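Unit 2: Grip loss and pad wear in parallel grippers
Remell course notes, Handling and Safety

2.1 The fault

These notes cover the Clellside grip-loss fault, logged in November during work on the Buchanan handling cell. The controller reported a good grip and the part slipped on lift. The part fell onto the bench and no one was hurt. The fault was at first put down to the force setting, which was raised twice with no gain.

The log showed 1340 grip cycles on the pads. The site limit for a pad change was 1000. The first slip was logged at cycle 883, inside the limit, so a cycle count alone would not have caught it.

2.2 Why the controller missed it

The Sikness controller judges a grip by finger position and motor current. Both can look normal when the fingers have closed on a part but the pad is no longer making full contact. Neither value measures friction.

Curved, glossy parts are the worst case. Contact is limited to a small patch on each side, and any loss of pad material at that patch cuts the holding force. A trailing cord adds a side load that changes as the arm moves.

2.3 Inspection

Lock out the cell before putting hands near the fingers. Then:

Open the fingers fully and check the inner face of each pad under good light.
Look along the pad edges for fraying, lifting or hanging strips. Check the lower edge as well as the face.
Check the finger mounting screws and the arm bushings for play.
Record the state of the left and right pads separately.

A frayed edge is grounds for closer inspection even if the centre of the pad is sound. Do not trim a loose strip and return the pad to service. Do not raise the grip force to make up for a worn pad.

2.4 Pad condition, loaded and open
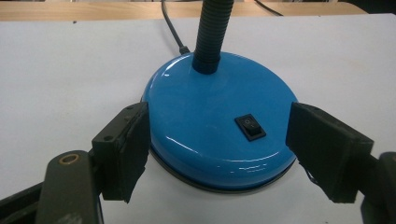
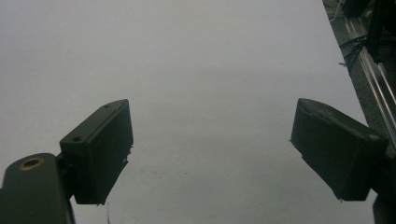
Figure 2. Fingers at a lamp base (first) and apart with nothing between them (second). Fraying is visible on the pads in both.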